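[darow-arm] Re: towel folding, state of the rig and what is left for the June demo

From: Kieran Lockwood
To: darow-arm list
Date: December 2018
Subject: Re: [darow-arm] towel folding, state of the rig and what is left for the June demo

Ryan, Ankica, all,

Answers in line, then some notes on the fold itself, which has moved on a bit since Ryan wrote.

Ryan Sugden wrote:

> I was away for the last two club nights and have lost track of
> where the folding task is. Three questions.
>
> 1. Are we still starting from a flat towel, or from whatever
> heap it lands in? The task sheet Gemma sent round says "any
> starting state" and I don't believe we can do that by June.
>
> 2. Which recordings are safe to train on? There are two folders
> on the share, linach-a and linach-b, and both have files in
> them with the same names.
>
> 3. Did anyone find out why the gripper opens by itself at the
> end of a long run? I had it drop the corner three times in
> one evening and gave up.
>
> Also, the spare key for the cupboard is with me. I will bring it.
>
> Ryan

On 1. Flat start only, for now. I have spoken to Gemma and she agrees that "any starting state" was copied over from the cube task, where it makes sense. The sheet will be changed to say: towel laid flat on the cloth, any rotation, all four corners on the table. If we have a working flat start by the end of February we can look at one harder case, which would be a towel with a single corner turned under. I would not go beyond that.

On 2. Use linach-b only. Folder linach-a was recorded before the arm was re-zeroed, and the joint angles in it are out by a fixed amount on the wrist and by a varying amount on the elbow. The wrist could be corrected. The elbow could not, or at least I have not managed it. There are 224 runs in linach-b. Of these, 16 are marked bad in the notes file (operator stopped early, wrong towel, or the log has a gap in it). Please skip those by reading the notes file and do not delete them, as Lindsay wants them for her write-up on failure cases.

The file names clash because the counter restarts when the laptop does. I have added the folder name to the front of each file in linach-b. If you took a copy before this week, take another.

On 3. Yes. It is the idle limit in the gripper driver. If no new command has come in for 700 cycles it drops the holding current to zero, and the fingers relax. In a short run this never shows up. In a long one, where the operator stops to think with the corner already gripped, it does. Ankica changed the driver to resend the last command when it has nothing new to send. The change is in the main branch. She has also put the old behaviour behind a switch called --relax, off by default, for people who leave the arm powered while they are doing something else. Please don't leave the arm powered while you are doing something else.

Now the fold. We tried two orders.

Order A is the one in the task sheet: fold in half along the long side, then in half again. It needs the arm to carry two corners over in turn, and with a single gripper the first corner tends to slide back while the second is being brought across. Terry is better than the thin cotton for this, as the loops catch on each other, but it still creeps.

Order B starts with a diagonal. Take one corner, carry it to the opposite one, let go, then deal with the points of the triangle. Only one corner has to travel for the first step and the fold line ends up where the cloth wants to put it. The drawback is that the end result is a small packet and not a rectangle. Lindsay has read the competition rules again and they only ask that the folded towel fits inside the printed template. They do not give a shape. So I would like to go with B, unless someone objects before the next meeting.

The difficult part of B is the grip on the side corners after the first fold. There are two layers at that point, and the fingers either take only the top one or push the whole lot along the table. What has worked best so far is to come in low from the side, press down until the wrist load rises, then close slowly.

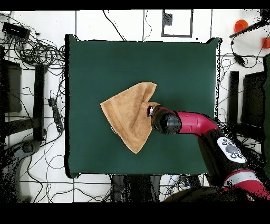 The closing speed matters more than the approach angle. At the default speed the tips snatch at the top layer and leave the bottom one behind. I have it at a quarter of the default in my settings file and would suggest everyone uses the same, or the recordings won't be comparable. The settings file is clalotia.cfg in the config folder. Copy it, don't edit it in place.

Pressing harder does not help. The table cloth gets dragged with the towel and then the camera calibration check complains, quite rightly.

Simulation: Ankica has had the Sabatier cloth model running on her own machine and finds it too stiff for terry whatever she does with the bending term. It is good enough to test the reach of the arm and the order of moves. It is no use for deciding how hard to grip. I would not spend more time on it before the new year.

Things still to be done, with names where I have them:

Retrain on linach-b, flat start, order B - Ryan, if you are willing
Record 14 more runs with the towel rotated, as there are very few of these - me
Correct the task sheet - Gemma
Check whether the rules allow us to bring our own table covering - Lindsay
Write down the power-up order for the arm and tape it inside the cupboard door - no name yet

On the last one: the order at present is laptop, then arm supply, then gripper. If the gripper comes up first it goes looking for a bus that is not there and has to be switched off and on again. New members can't be expected to guess this.

Ryan, please do bring the key.

Kieran

--
darow-arm mailing list
To leave the list, send a message with the word "unsubscribe" in the subject line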